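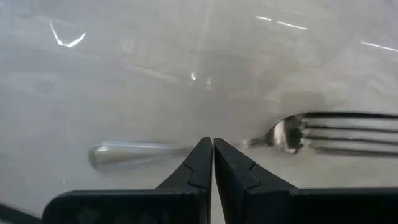 Support > Facilities > Kitchen and Break Room > Ticket 743

Subject: Forks vanishing from third floor break room
Opened by: Florencio Goicoechea
Site: Zunditz building, floor 3
Priority: Low (changed from Urgent by helpdesk)
Status: Resolved, monitoring

Original report

We are out of forks again. Knives are fine. Spoons are more than fine, the spoon slot is so full that the drawer catches on them. I ate a salad with two teaspoons yesterday and would prefer to stop. Please advise.

Reply from helpdesk

Thank you for contacting Protesside Facilities. Have you checked the dishwasher?

Reply from Florencio

I have checked the dishwasher. It contained mugs.

Reply from helpdesk

Please confirm which set is affected and when it was last restocked.

Reply from Florencio

The Terer set, stainless, four tines, bought in July after the last fork shortage. 19 forks went in the drawer. This morning there were 5, and one of those is a serving fork that somebody brought in for a potluck and abandoned.

Log

Step 1. Searched the obvious places: drying rack, the cabinet over the sink, the bin under the sink where things go when people scrape plates with enthusiasm. Found one fork in the bin. Washed it twice and put it back without telling anyone.

Step 2. Put a sign on the drawer: PLEASE RETURN FORKS. No change in forks. Somebody corrected the sign to say PLEASE RETURN MY STAPLER.

Step 3. Asked the Abella team next door whether any of ours had wandered over. They said no, while eating pasta. Their forks have a ridge down the handle and ours are smooth, so I have to accept this, although I looked at every handle on that table for longer than was polite.

Step 4. Pulled the drawer all the way out. I should have done this first -- the helpdesk is welcome to say so. The divider tray is shorter than the drawer by the width of a hand. When the drawer jams on the spoons and people yank it, whatever is on top of the fork slot hops over the back of the tray, and from there it drops behind the cabinet. Got eight out with a coat hanger. Also a bottle opener, a birthday candle and a quantity of soy sauce packets I did not wish to know more about.

Step 5. Moved half the spoons to the cabinet. Wedged a folded dish towel behind the tray so it sits tight against the front. Opened and shut the drawer hard until a colleague asked if I was all right.

Result: nothing has gone over the back since. The drawer no longer catches. The remaining missing forks are, I assume, in desks, and in one case I can see it from where I sit, standing in a pencil cup.

Reply from helpdesk

Glad to hear it. A correctly sized tray can be requested on form 218. Delivery is currently showing as August 2024. Would you like us to close the ticket?

Reply from Florencio

Form sent. Please leave it open until the tray arrives, the towel is mine and I want it back. Also, could someone collect the spoons? They now have their own shelf and the mugs are on top of the fridge.

Reply from helpdesk

Spoons are handled by a separate queue. We have opened a new ticket for you.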